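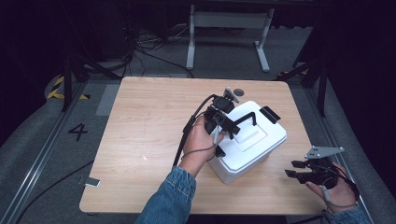
Figure 3. A lidded white storage box with a folding handle, on a wood-grain tabletop.

Proceedings > Household Studies > Volume 8 > Section 4.2

4.2 Where things go when they are "put away"

The most exciting result of the Grorcombe survey came from a question we almost dropped. Leonie Harms had suggested asking people to name the last item they put away and then, later in the same interview, to tell us where it was. We expected dull answers. What we got were 3321 usable pairs, and they are wonderfully messy!

People were very good at recalling the room and much weaker on the container. Items kept on open shelves were placed correctly by most respondents, even after several weeks. Lidded boxes (Figure 3) were another matter. Once a lid was closed, the contents tended to be remembered as a kind of thing ("cables," "sewing stuff") and single items dropped out of the account. Chiba found the same drift in her earlier Istska interviews, with a much smaller group of 40 households, and we were delighted to see it hold up in a town with larger homes and far more closets.

Labels helped less than we had guessed. In five of the Albers Street homes every box carried a label, yet the errors there looked much like those elsewhere. Setsuko Chiba's reading is that a label is written once and the contents keep changing, so people learn to stop looking at it. We find this very persuasive, and the November follow-up visits give us a first chance to test it, using the relabeling task described in Section 4.3.

Age made little difference. Time since the last move made a great deal, and we turn to that next.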